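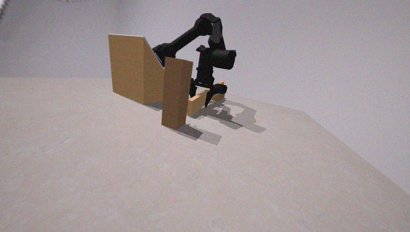 Fingers go straight through the tall block on descent, then everything explodes

Last updated June 18, 2022
13 replies, 329 views

dovetail_ray
I'm running the Piswood block set in sim with the Amine arm and the stock two-finger gripper, planning with Ocampo. The job is simple. Pick the low block, lift, put it back, reset, go again. On its own the low block is fine. Put the tall upright right next to it and I get trouble. The gripper comes down, the left finger goes into the side of the upright with no contact reported, and a few steps later the solver notices and throws the upright off the table. Sometimes the arm goes with it and I get joint velocity faults on the wrist.

I left it overnight. 600 attempts, 139 ended in a fault. The planner says every one of those paths was collision free.

Anyone seen this?

mkolstad
What's your physics timestep, and what speed is the descent? Penetration with no contact, then a big kick, is almost always tunneling. Halve the step and try again.

dovetail_ray
Default step. Descent is slow, I already turned it down. I can try halving it.

Skye Lindsay
Tunneling needs speed and you say you don't have any. I'd look at what the planner thinks the gripper looks like before touching the physics. Planning and physics use separate collision models in Ocampo. If the planner has the fingers too thin it will happily send them through a gap that isn't there.

mkolstad
That explains the planner calling it free. It doesn't explain the missing contact. If the physics model were right he'd get contact on the first touch and the finger would stall against the block. He's getting no contact at all and then an explosion. Those are two different symptoms.

Skye Lindsay
Then he may have two bugs. It happens.

dovetail_ray
Halved the step. Still faults, and now it takes all evening to run. Didn't keep count this time but it's not better in any way I'd notice.

grumpus
I'd stop starting with the tall one standing up against the thing you want to grab. Move it over. Problem solved.

dovetail_ray
The clutter is the test. The same planner is supposed to run the real arm in June and the bins over there are not neat.

grumpus
OK, but you don't get a finger between two blocks that are touching. On a real bench you'd come at it from the other axis or push the neighbor off first. Your grasp generator is picking a bad grasp and you want the collision checker to save you.

Skye Lindsay
The collision checker is supposed to save him. If the grasp is impossible it should be rejected, and the planner should either find another one or report no solution. "No solution" is a fine answer. A path through a block is not.

Mylene Malabanan
We had this at Jamesport, same arm, same planner. Check two things.

First, the allowed collision list. The setup wizard lets you mark finger-to-object contact as allowed so that a grasp doesn't get flagged as a collision. If you applied it to the whole object group and not just the target, the fingers are permitted to hit every block on the table. Yours will be called something like grasp_objects.

Second, the contact filter on the physics side. The importer reads the same list and builds a filter from it. The filter is active during the approach phase and drops out when the phase changes to close. So the finger passes into the neighbor with no contact, then the phase flips, the filter is gone, and the solver finds two solid bodies overlapping and pushes them apart as hard as it can. That's your explosion. One bad line, both symptoms.

mkolstad
That would do it. I take back the timestep, though I'd still run it smaller than default for grasping.

dovetail_ray
Just looked. The allowed list has the group name in it, all the blocks. I clicked through that screen weeks ago and forgot it existed.

Changed it to target only. First 30 attempts, no explosions. Four came back "no solution" and the rest picked up the low block from a rotated approach. I'll do the full overnight run again and post the number.

grumpus
So the grasps were bad.

dovetail_ray
Some of them were, yes. They get thrown out now.

Mylene Malabanan
Please don't stop there if this config is going to hardware. The reason I remember it so well is that we didn't catch it in sim. Our scenes were spread out, nothing standing next to the target, so the allowed list never mattered. On the real arm the first cluttered table had the fingertip come down on top of a block and keep pushing. The planner thought it was fine. The wrist tripped its torque limit, which was set too high, and by then the fingertip was bent and the gripper mount was cracked. No one was hurt. There was a student with her hand on the table maybe a foot away, resetting the next layout.

What we changed afterward:

- allowed list is target only, and the launch script refuses to start if it finds a group name in it
- force limit lowered for the descent, raised again after the grasp closes
- hands off the table while the arm is enabled, no exceptions for quick resets
- every new scene gets one slow run with someone holding the stop button

The force limit matters most of these to me. The list can be right today and wrong after someone reruns the wizard.

Skye Lindsay
Second the force limit. Also diff the config file whenever the wizard has been run. It rewrites the whole thing and puts the group entry back if the box is ticked.

mkolstad
I'd argue the importer is the real fault here. A planner permission should not turn off contacts in the physics. A simulator that lets you pass through solid objects because a config says so is hiding exactly the thing you run it to find. Has anyone filed it?

Mylene Malabanan
I did. It was closed as intended behavior. The reasoning was that people want the planner and the sim to agree with each other.

mkolstad
They agreed all right.

Skye Lindsay
I can see their side of it. Without the filter you get contact chatter on every light touch during approach and people file bugs about that. It should be off by default and print a warning, though.

dovetail_ray
Overnight run finished. 600 attempts, no velocity faults, nothing thrown. More "no solution" results than I'd like, all in layouts with the upright tight against the low block, so I'm adding a push move before the grasp for those. Force limit is lowered in the sim config and I've put it in the notes for the hardware setup too. Thanks Mylene, and sorry about your gripper.

grumpus
Push move. Good.

mkolstad
Post the torque numbers when you get on the real arm. I'd like to see how far off the sim contact forces are.

14 shares

Related threads
Ocampo planner returns a path through the table after scene reload
Amine wrist torque limit: what are people using?
Blocks sink into the tabletop at start of episode
Setup wizard overwrote my joint limits
Best way to add a push before grasp in tight clutter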